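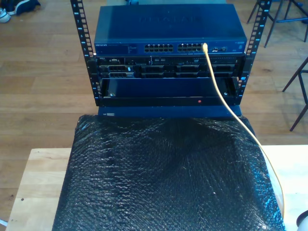
Netgear switch on top of the stack, rack on the wooden table.

How I record a live band session in one room (on not much money)

Posted 3/31/21 by Deisy Betancur

I've been recording friends' bands playing live for a few years now, everybody in one room, no overdubs, three songs and done. People keep asking me how to do it and I keep typing out the same long messages, so I'm putting it all in one place. You don't need a studio. My first session was in Huia Treloar's dining room with the table shoved into the hallway and a drummer who had to climb over the couch to get to his stool.

Before the day

Get a set list from the band, and get it early. Three songs is plenty. Ask them to pick two they could play half asleep and one they're excited about, and then start with one of the easy ones! I also ask for a phone recording of a rehearsal. It'll sound awful but you'll find out who sings, who sings backup, and whether there's a surprise trumpet in the bridge (there was, once, and I had no mic left for it).

Write an input list. Mine is just a text file: channel number, instrument, mic, stand. For a four-piece I usually end up with 14 channels, but my favorite session so far, the Hinden one, was only eight. If your interface is small, do kick, snare, one overhead, bass straight in, a mic on each guitar amp and two vocals. That really is a record.
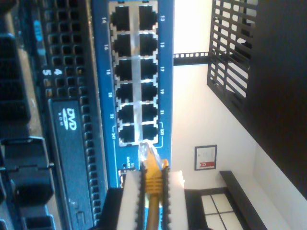

Odd ports on the right, even on the left, and a yellow cable.

Setting up the room

Drums go first, because everything else gets arranged around them. I like them in a corner but pulled out a few feet, on a rug. Then clap. Walk around and clap in different spots and listen for that nasty little zing between two bare walls. Hang a blanket there. I have two moving blankets and a quilt my aunt would be furious about.

Guitar amps: turn them down. Yes, further. Small amps turned up a bit sound better than big amps barely on, so if anybody in the band owns a little practice combo, beg them to bring it. Point the amps away from the drums, and put the singer so that the back of the vocal mic faces the kit. With a plain cardioid mic that's where it hears the least, and moving the singer a step or two makes a bigger difference than any plugin I own.

Don't chase zero bleed. You won't get it, and a bit of snare in the vocal mic is half of why live sessions feel live. What you want is bleed that sounds nice. Solo the vocal mic while the drummer plays and if it's a pleasant, roomy kind of drum sound, leave it alone.

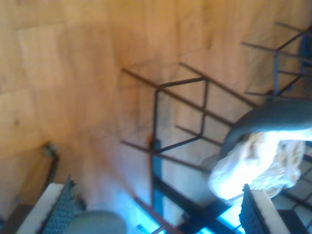 Sight lines matter more than I used to think. Everyone has to see the drummer, and the drummer has to see whoever counts in or ends the songs. Balakrishnan Panicker played bass on a session of mine facing a bookcase and missed the same ending four times in a row, poor guy, and I turned him around and we got it on the next try.

Levels and soundcheck

Set up your session file the night before. I use Stemeo, but anything that records as many tracks as you have inputs will do. Name the tracks before you record! Then go one player at a time and have them play the loudest part of the loudest song. They will lie to you. Everybody plays louder once the whole band is in, so I set peaks a good 10 dB below the top and don't touch the gain again after that.

Give soundcheck some 40 minutes. Then have the band run a whole song and record it without telling them it counts. Pavithra Rodrigues's vocal on the Kulkarni session was from that run-through and she still thinks it was take three (sorry Pavithra).

Doing the takes

Leave the recorder running between takes. Leave ten seconds of quiet at the end of each song too, and remind everyone about it, cymbals ring for ages and somebody always says "was that good?" right over the top.

I do three takes of a song at most and then we move on. If it isn't there by then we come back after the next one, with water and fresh air. Keep notes as you go. Mine say things like "T2 great, flub in verse 2, use T1?" and they save me hours. 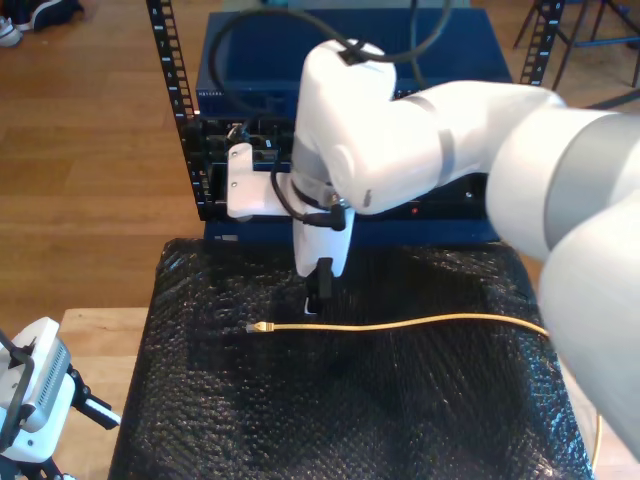 White arm reaching down to the black-wrapped tabletop.

Mixing

Start with the overhead and the vocals and bring the other mics up underneath. High-pass everything that isn't kick or bass. If the guitars sound far away next to the drums, nudge the overhead down before you reach for EQ. I put one short reverb on the whole band so it stays in the same room, and a touch extra on the voice.

Then send a rough mix to the band within a day or two, while they still remember it fondly. Sharada Kurup taught me to ask for one list of notes from the whole band, sent by one person. Before that I was getting four emails, each one asking me to turn up the person writing it.

Back up the raw tracks to a second drive before you go to bed. I lost a whole session last February and I'm still not ready to talk about it.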